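Glass door, handle and latch - your questions

Short answers, updated as they come in. If yours isn't here drop a note in the Fidau tray and we'll add it in April.

Which door is this page for?
The white one with the glass pane and the silver handle. The McKinnon store door is different and has its own page.

What should I look at first if it won't shut?
The narrow metal plate beside the handle, on the edge of the door. Dust and tape end up in the slots. Wipe, try again.

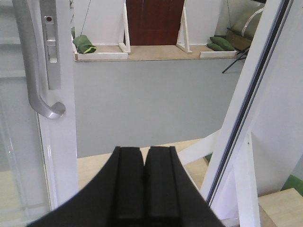 The red dot is on the plate, handle next to it.

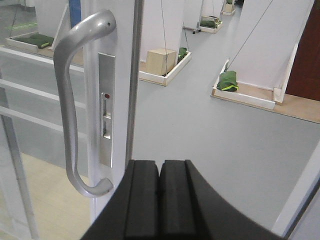
One reader at Stutasine wrote in to say wiping did nothing for theirs, and it was the gasket - a bit had come out of its groove and folded over. Pressed it back in with a thumb, door shut fine after that. Worth checking both, then.

Can I oil the latch?
Dry lubricant only, tiny amount. No cooking oil please. It's happened.

What do I clean the handle with?
Warm water, drop of washing up liquid, soft cloth. Nothing gritty, it scratches and the scratches stay.

And the glass?
Same cloth is ok if you rinse it. Spray onto the cloth and not the pane, otherwise it runs down into the rubber.

The handle feels loose. Do I tighten it?
If you've got the right screwdriver, yes. Quarter turn, no more. Still wobbly, report it - quote form 214.

Can we prop the door open?
For carrying things through, fine. Use a wedge. Not a chair, and don't hang bags off the handle.

How long does a new gasket take?
Padico send them in 2 weeks, usualy. They come in 200 cm and 300 cm lengths, get the longer one and trim it. Too short is no use to anyone.

Does the gasket need glue?
No. Pushes in dry. Start at the top corner and work down, don't stretch it as you go or it shrinks back and leaves a gap at the bottom.

It shuts but theres still a draught?
Run a strip of paper down the closed edge. Where it slides out easily, that's the bit to look at. Write down the height and put it on the form.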